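[chores-list] Re: clearing up after lunch, are we there yet?

From: Mackenzie Carrier
To: chores-list
Thursday, 9:40 pm

Lerato Naidoo wrote:
> I know you've heard this from me before, but I think table
> clearing is the first kitchen job we get to cross off. The
> dishes are light, nobody is hurt if one falls, and the whole
> thing happens on one flat surface. Clurkia is already talking
> about a counter unit for break rooms. I'd put money on it
> being in ordinary offices before the list's next birthday.
> What exactly is left that you think can't be done?

Lerato, I'll take the bet, and I'll try to answer the question too.

What's left is most of it. I've been on this list long enough to remember when folding towels was the job we were about to cross off, and I still fold my own towels. Table clearing has the same trouble. It sounds like one chore and it's a pile of small ones, and the demos pick the small ones that go well.

Take a single place setting, the plainest you can think of. A plate, a bowl on the plate, a soup spoon left in the bowl. I can clear that without looking: thumb over the spoon handle, fingers under the plate, gone. I don't even know I'm doing three things. With two flat fingers you have to decide. Lift the plate and the bowl may slide. Lift the bowl and the spoon goes along for the ride, with its handle sticking out over the rim waiting to catch on something. So you take the spoon first, and now you need somewhere to put it. 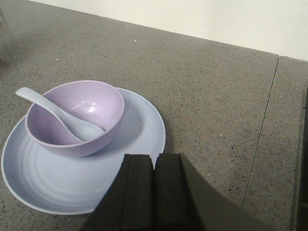

Lerato Naidoo replied to this part off-list that I'm making a dinner plate sound like bomb disposal, and that a machine doesn't care if it needs three trips where I need one. Let it be slow, she says, it has all afternoon.

Fine, but slow isn't free. At the Mukitent cafeteria, where I did the dish line for two summers, a slow busser meant people standing there holding trays. Last February I sat down with a kitchen timer and did 36 settings by hand at my own kitchen counter, same dishes over and over, stopping when I got bored. My worst one took 18 seconds, and that was because the phone rang. If somebody on the list has honest numbers for a machine doing the same job, start to finish, with the failed tries left in, please post them. I've asked before. What I get back is a link to a clip with music on it.

I will give the other side this much: holding a spoon is not the hard part any more. Those curved plastic soup spoons have a long flat handle, and two fingers can pinch it. I've stopped arguing about that. My questions start afterward. Does it go with the dishes or in the trash? We all know a paper cup gets tossed and a plate gets washed, but a plastic spoon could go either way, depending on whether it came out of a drawer or a takeout bag. And where did the grip land? Low on the handle is good for setting a spoon down in a bowl and maybe not so good for dropping it upright in a rack.

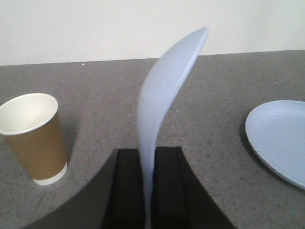 Soup spoon held by the handle, paper cup and plate to either side.

Then there's everything nobody puts on the counter for a test. Half a cup of cold coffee. A napkin stuck to the bottom of the plate. Rice. I have never once cleared a real table where every piece was a different kind of thing, spaced out nicely, with room for a hand between them.

The shop-floor people have had longer at this and they're more careful in what they promise. When Le Roux put arms on their packing line they changed the boxes to suit the arms. That's sensible, and it's also an admission. I don't want to buy new bowls so a machine can pick them up — the bowls were fine.

So, the terms. An ordinary break room, dishes the staff brought from home, no one resetting anything between tries. If it does a week of that, I'll buy lunch and let it clear the table.

Mackenzie

3 comments on this message

tomasz_k: The spoon question is a good one. My kids can't answer it either.

Lerato Naidoo: Terms accepted, except "a week." I say five working days. And I want the lunch in writing.

dishpit: Worked a Hidotach dishwasher for years. Loading was never the slow part, scraping was. Start there.

Recent in this list
Vacuum stuck on the same rug, part 2
Sorting screws by machine: worth it for a small shop?
Laundry again (383 messages)
Who has tried the Clurkia counter unit?

Messages belong to the people who wrote them. Contact the list owner | Back to top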